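If you've been to a race weekend with me, you know I can't sit through a Grand Prix without a pencil in my hand. Keeping a lap chart is the nicest way I know to follow a race properly, especially once the pit stops begin and the TV graphics start skipping around! My friend Hilkka Harju got me into it one November, with a pile of old races to practice on, and I've never really stopped.

## Draw your grid

Take a big sheet of paper and turn it sideways. Laps go along the top, positions go down the side. For a race of 60 laps I like to split things over two sheets, 30 laps on each, so the boxes stay big enough for my clumsy handwriting. Write the starting order in the first column - car numbers only, because names take far too long.
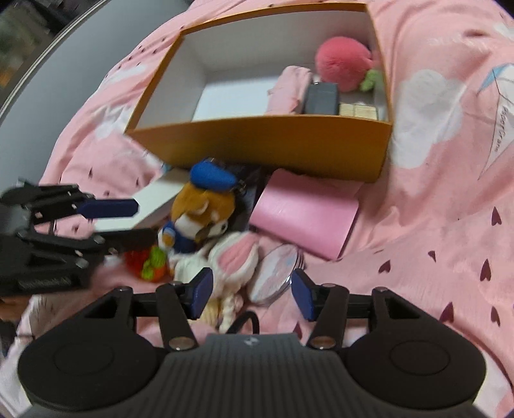 ## Fill it in as they cross the line

Each time the leader comes by, start a new column and write the numbers down in the order they pass. The first 3 laps are always a scramble, so don't fret if you miss a few cars in the middle (I still do). Leave the box blank, keep going, and fix it on the next lap when the field has spread out a bit.

## Mark the stops

Circle a number when that car pits. I add a small letter for the tire as well, S, M or H, but only if I catch it in time. For a safety car, shade the whole column lightly.

Afterward, join up each car's numbers with a colored pencil. I usually do 4 drivers and then go make tea - the rest can wait until the evening.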